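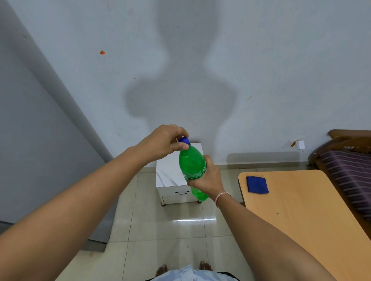
Open Day at Sodance, Dilanville

Print this page | E-mail this page

I have wanted to get inside the Sodance bottling works ever since we moved to Dilanville, and in November they finally opened the gates to the rest of us. The line outside was already past the bus stop when I got there, and I loved every minute of what came after (even the hairnet).

We were put into small groups, and mine went with Saturnino Sepúlveda, who started on the loading dock and now runs the syrup room. He took us there first. The smell hits you on the stairs, lime peel and warm sugar, and it stays in your coat until the next day. The tanks hold 1,715 liters each. Saturnino let us look down through the hatch of one while the paddle was turning, very slowly, and then told us how they used to stir by hand and test the sweetness with a glass float. They still have the float! It sits in a case by the door with its old logbook, and the handwriting in there is beautiful.

Next came the water treatment room, which I expected to skip through and ended up asking the most questions in. Dilanville water is hard, as anyone with a kettle knows, and they soften it before it goes anywhere near the syrup. You get to try it before and after in paper cups. The difference is huge.

We stopped for a break halfway through, upstairs, where they had set out crackers and plenty of cold soda. 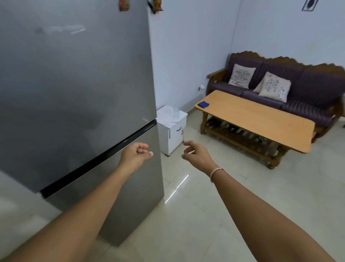

The fridge in the upstairs room, with two little magnets near the top.

After that, the filling hall. It is loud, so you get earplugs, and Saturnino switched to hand signals, which worked better than you would think. The Gimau line is the old one and runs glass. The Ccori line is newer and does 200 bottles a minute, and standing next to it I kept trying to follow one single bottle with my eyes and losing it at the first bend. There is a spot by the capper where you can feel the floor hum through your shoes. The kids in our group refused to leave it.

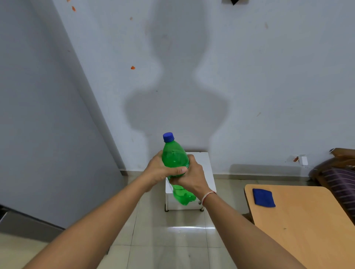 The last stop was the lab, and it was my favorite. Flor Usuga checks the fizz there all day, and she showed us how she reads the pressure and looks it up against temperature on a chart so worn that the corners are mostly tape. She also ran a blind tasting with 8 cups. I got 2 right. A boy of maybe ten beat the whole room and was given a Gimau crate label, which he held flat against his chest all the way out.

A few notes if you go: wear closed shoes, leave your rings at home, and eat lunch first. The shop takes cash only. Parking is behind the old depot, and the side gate is the quicker way in.

Print | E-mail to a friend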